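Section 6: Sorting and Folding Before You Load the Shelves

Applies to the Ranen closet tower, part 1255, with or without the Drasau drawer kit. If you haven't anchored the tower to the wall, go back to Section 2.

Most closet guides skip straight to the "after" picture. We have doubts about those closets. A shelf is as good as the folding that goes onto it, and a new tower won't fix a habit of shoving things in. Plan on an afternoon for this section, whatever the box says.

6.1 Clear and cover the bed

1. Strip off the comforter and anything thick. Leave the fitted or flat sheet on.
2. Smooth the sheet by hand. It doesn't need to be tight.
3. Move pillows up against the wall.
4. Take down only the clothes you plan to fold. Leave hanging clothes where they hang until 6.4.

Note: You will see advice to dump the whole closet on the bed in one heap. We tried it. It looks decisive and then you have no place to sleep. Work in batches.
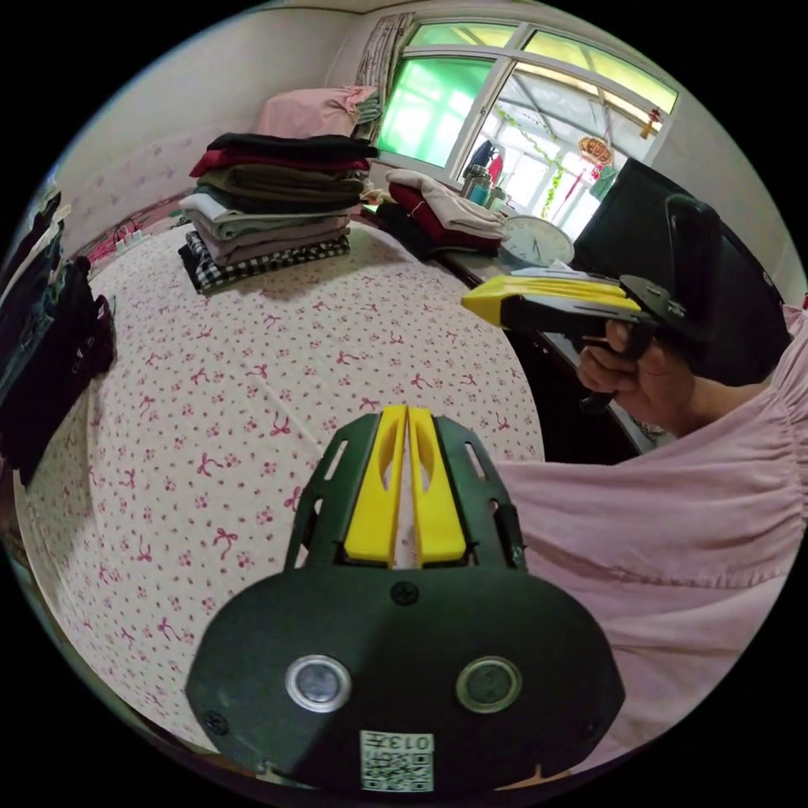

5. Start your first stack at the head end, well back from the edge. Keep the near half of the mattress free for folding.
6. Put the largest, flattest piece at the bottom. Sweaters and anything slippery go near the top.

Caution: Don't build stacks on the shelves while the tower is being leveled. A loose shelf pin can let go under very little weight.

6.2 Sort into stacks

The Drasau leaflet that comes with the drawer kit recommends sorting by color. You can do that if you like the look of it. We have our doubts that anyone keeps it up past the second laundry day. Sorting by how often you wear a thing is duller and holds up better.

1. Make one stack for things you wear weekly.
2. Make a second stack for things you wear now and then.
3. Drape anything you can't decide on over the side of the bed. If it's still there when you finish, it goes in the "now and then" stack or out of the house.
4. Check pockets and open all buttons before folding.
5. Stop each stack when it starts to lean. Start another one beside it.

Note: Socks, underwear and scarves aren't covered here. See the drawer kit leaflet, and ignore the part about rolling socks by color.

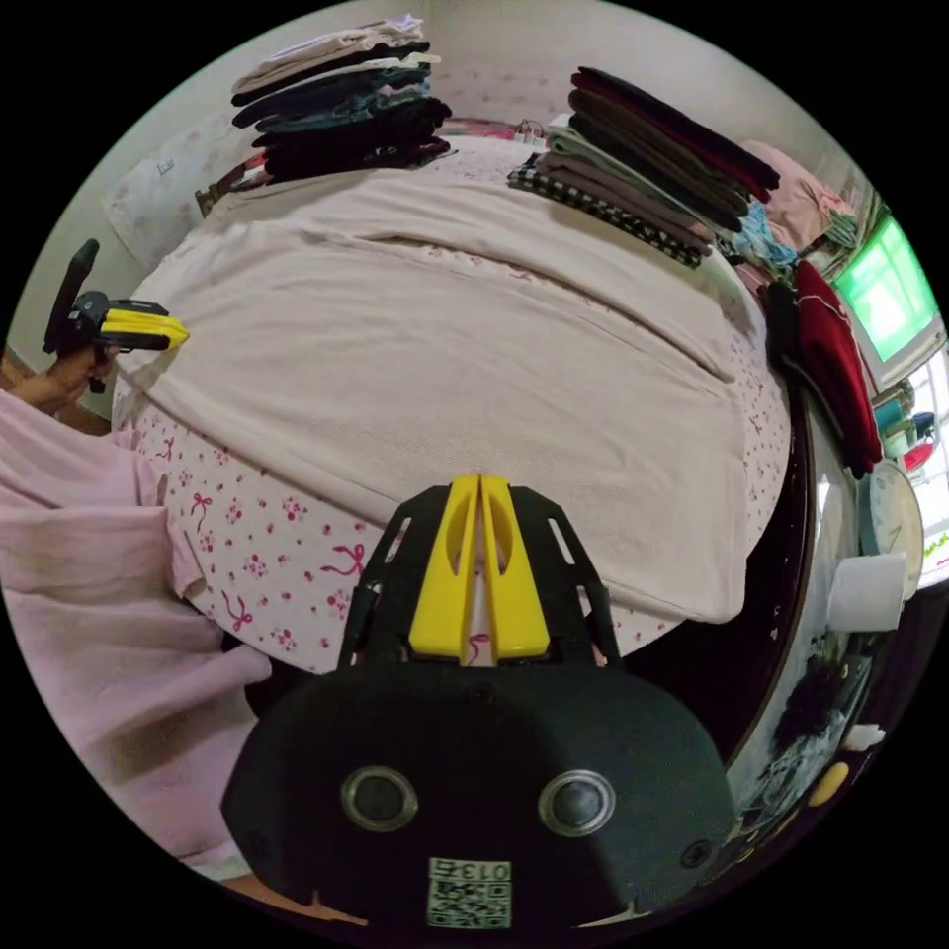
Despina Gashi wrote to us in August to say that the two-stack rule never worked in her house: "Everything ends up in weekly. I own six sweaters and I'll swear on any of them that I wear it all the time. Tell people to use last month's laundry as the test, otherwise they'll lie to you."

We've taken that on board. If your weekly stack is more than twice the height of the other, go back through it and keep only what has been washed in the past month. Coats and formal wear don't count either way.

6.3 Fold to shelf width

The shelf is 14 inches deep. Folding boards are sold for this, the Robles board among them, and you may already own one. We aren't convinced they save time on anything except dress shirts. Hands and a flat bed will do.

1. Pick up the piece by two opposite ends and pull it gently until the wrinkles drop out. Don't yank knits.
2. Lay it on the free part of the bed, front side down.
3. Fold the sides in toward the center. Sleeves follow the sides.
4. Fold the bottom up to the collar, then fold once more.
5. Measure the first one against the shelf. If it sticks out past the front edge, refold before you do the rest.

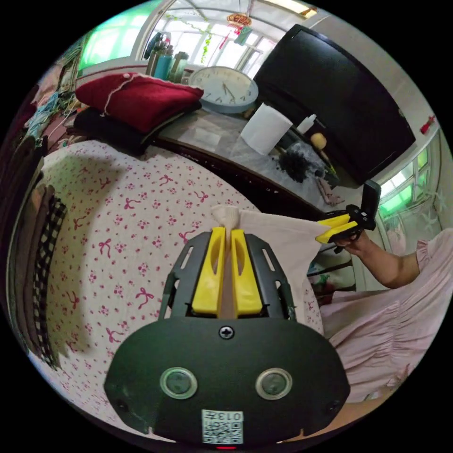

Beige cloth stretched out above the bed, ready to be laid down.

6. Press each piece flat with your palm before adding it to a stack.
7. Set aside anything with a loose thread. Snip woven fabric if you must. On a knit, pull the thread through to the inside with a crochet hook.

Caution: Never cut a loose thread on a knit close to the surface. It can run, and no fold will hide it.

Note: Chunky sweaters will not fold to a crisp rectangle. Anyone who shows you one that does has probably pinned it. Fold once across and accept the bulge.

6.4 Load the tower

1. Check that all shelf pins are pushed fully in.
2. Carry one stack at a time, with one hand flat underneath. If the stack is tall, split it.
3. Place the heaviest stack on the lowest shelf and the weekly stack at chest height.

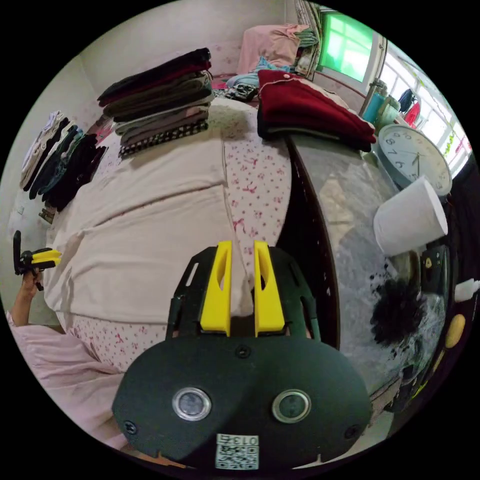

4. Leave a finger's width between stacks. They spread out once they've been handled a few times.
5. Hang the remaining clothes, longest pieces toward the wall.
6. Close the doors. If they rub, see Section 7 before blaming the hinges.

Caution: Don't fit the Gondlow clip-on baskets under a loaded shelf. Take the stacks off first, then clip, then reload.

About the lavender sachets in the hardware bag: they smell nice. We make no claim about moths.

Remake the bed when the last stack is off it. Keep the spare shelf pins in the bag they came in and tape the bag inside the left door.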